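Trodstead schools will hand out 300 orange pencil pouches in February, the district supply office said. Each has a zippered opening and a contrasting lining, and will be issued with 17 writing tools. 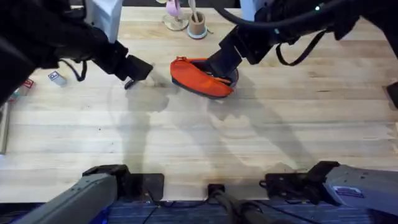 Sheyla Valderrama asked whether the zipper would last a full school year, as the last batch had split at the seam.

The supplier, Drorketti, has replaced the seam thread and lists the new pouch at 49 grams empty.

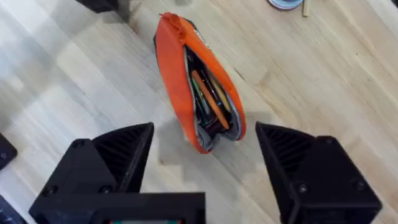 Pens and pencils share a single compartment – there is no divider – and spare zipper pulls will be kept at the Tierney building. 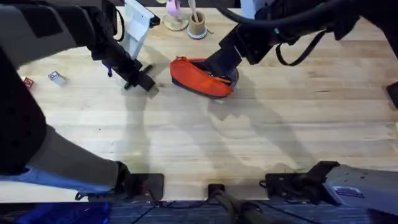 An orange zippered pouch on a wooden tabletop.

Damaged pouches can be exchanged at the Lamano Street counter until 5 p.m.
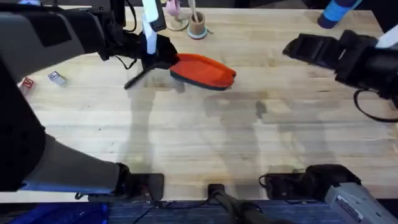
Refills are not covered by the exchange.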